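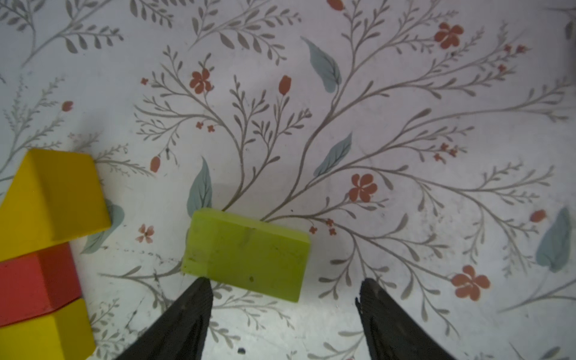

Histology Laboratory, Lelusier Building – Monthly Safety Checklist with Comments
Month: January
Checked by: Maham Shaikh
Reviewed by: Sadia Usmani
Marks used: OK / Action / Not checked

1. Fume hood and grossing station

1.1 Airflow indicator in the green zone with sash at working height – OK
1.2 Sash moves freely and stays where it is left – Action
Comment: The sash goes down slowly by itself when it is left half open. It was the same last month. I wrote again to Cavness, who have the service contract, and they promised a visit on Saturday morning, when we do not work with formalin.
1.3 No storage of bottles inside the hood – OK
1.4 Blade remover present and sharps container below the fill line – OK
1.5 Cut-resistant gloves available in all sizes – Action
Comment: Size small is finished. Please do not use medium if your hand is small, the fingertip folds and you can not feel the tissue well.

2. Formalin and xylene

2.1 Containers labeled with content, date of opening and initials – Action
Comment: Two bottles of xylene had no date of opening. Both were in the lower part of the cabinet. I put them apart with a yellow sticker and the person who opened them should come to me.
2.2 Spill kit complete and seal not broken – OK
2.3 Waste cans closed with the correct lid – OK
Comment: Better than before. Thank you to the evening shift.
2.4 Flammables cabinet closes by itself – OK
2.5 Formalin badges exchanged and sent – OK
Comment: Results are not back yet. I will hang them on the board by the door when they come.

3. Tissue processor and embedding

3.1 Processor alarm tested, also the call to the duty phone – OK
Comment: The call came to the phone at once. The duty phone must stay charged over the weekend.
3.2 Reagent change recorded in the log – OK
3.3 Wax temperature written down every morning – Action
Comment: Three mornings are missing. If the person responsible is absent, the next person who switches on the light in the room should write it.
3.4 Floor free of paraffin – Action
Comment: Paraffin on the floor near the Prondix embedding center, on the left side where we turn with the tray. It is very slippery with the blue overshoes. Scrape it at the end of each shift, also if it seems little.
3.5 Cold plate drain clear – OK

4. Microtomes

4.1 Hand wheel locks on all microtomes – OK
4.2 Blade guard used when changing the block – Action
Comment: I observed one colleague changing the block with the guard open. We spoke about it and I will not write the name. The order is always the same: lock the wheel, cover the blade, then touch the block.
4.3 Used blades not left on the bench – OK
4.4 Water bath cable and plug without damage – OK

5. Block archive

5.1 Cabinets fixed to the wall – OK
5.2 Top drawers not opened together – OK
5.3 Step stool stable – Action
Comment: One rubber foot is lost. Stool removed from use, the replacement is ordered.
5.4 Drawer labels agree with the register – Action
Comment: Drawer 17 has the label of the old numbering. Block 1658 was found there, but the register says another drawer. It is corrected now in Etim, and I ask Sadia to confirm.

6. Emergency equipment

6.1 Eyewash flushed every week and signed – OK
6.2 Extinguisher accessible – OK
6.3 Exit to the corridor free – Action
Comment: Cardboard boxes from the slide delivery again. They were moved while I was still writing this.

Note of reviewer (S. Usmani): Register entry in 5.4 confirmed. For 1.2, please keep the sash fully closed when no one is at the hood, until Cavness has repaired it. For 3.3, I will put a new log sheet with a column for the second person. Points 2.1 and 4.2 will be checked again in February.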